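10/13/19 — bin picking, chore question

Writing this up while the arm cools off. Marijke Koster asked me to put down where we stand on the "can it tidy up" question before the December review, because she is tired of answering it from memory. So am I.

The short version for anyone skimming: sorting loose stuff out of a bin is close to usable on the shop floor if the stuff is boxy and rigid. It is nowhere near usable in a house. I don't see that changing by December.

What we did today. Ran the Remora planner on blocks, same settings as last time except for the approach height, which I raised 5 mm to stop the fingers from scraping the floor of the bin. Total of 300 attempts, split over the morning and afternoon. Blocks were dumped in by hand and stirred between rounds. No fixed starting layout. A pick counts if the block clears the rim and stays in the fingers. Setting it down nicely on the other side is a separate test and I did not do it today.

Dropped blocks: 19. Most of those were picks near a corner of the block where the planner thought it had a wide face and had a narrow one. Another 12 attempts ended with the planner giving up and asking for help, nearly all with blocks lying up against a wall. I count both as failures. Marijke would only count the drops, on the grounds that asking for help is what you want a machine to do. Fair point for a shop. In a kitchen I would unplug it by the third time.
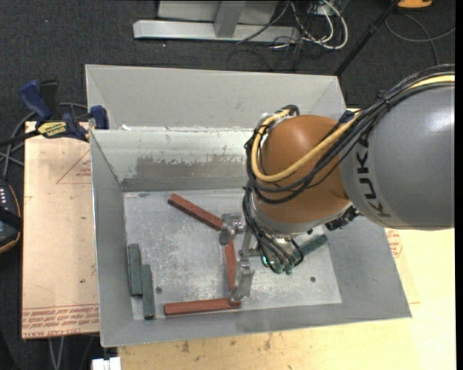

Chores come in two kinds as far as this work goes. There are the ones where a bad grab costs you nothing but time, and the ones where it costs you a plate. Picking parts out of a tote is the first kind, and so is putting toy blocks away. Even there, the layout matters more than people expect. Three red blocks lying in a zigzag with the gripper down among them is a harder problem than it looks, since each finger needs a gap to go into and every block is close to another one. Two green ones side by side near the left wall are the case I would bet against — wall on one side, neighbor on the other. A four-year-old would drag one out with a fingertip and then pick it up. The planner has no drag move. It only knows straight grasps.

That is the item I want to work on next. Bernum has a push-then-grasp routine that they let us try in simulation, and it did fine there, but it assumes a flat table. Sloping walls break it: push a block toward the slope and it rides up and tips back. I think we can restrict pushes to the middle of the floor and always push away from the wall. Need to ask them if the push direction can be limited from our side or if it is baked in.

Speed. Still slow. I can empty the bin by hand before the arm has finished thinking about its second pick. For a shop running overnight this does not matter much. For somebody who wants the living room floor clear before dinner it does.

Soft things. Tried a dish towel after lunch, outside the count. The fingers closed on it fine, lifted it, and then the rest of the towel swept two blocks along with it. The planner has no idea that the thing it is holding hangs down. Laundry is off the list until somebody has a model for cloth. Tăng is supposed to have one in the works but I have not seen it run.

Cekeo wants to know if they can use the block numbers in their parts-sorting proposal. Told them yes as long as they say blocks and don't say parts. Their brackets have holes and bent tabs and I would expect worse results.

Housekeeping:
Clamp needs checking before each session. The bin creeps if it is not snug and then the calibration is off.
Re-zero the gripper after any hard contact with the floor. I forgot once today and lost a few minutes to it.
Cable slack at the wrist is OK for the poses we use now. If we add pushes, somebody should jog through the full range by hand first.
Logs are on the shared drive under today's date, raw and unsorted.

To do: ask Bernum about push limits, rerun with the old approach height for comparison, get a few of Cekeo's brackets to try.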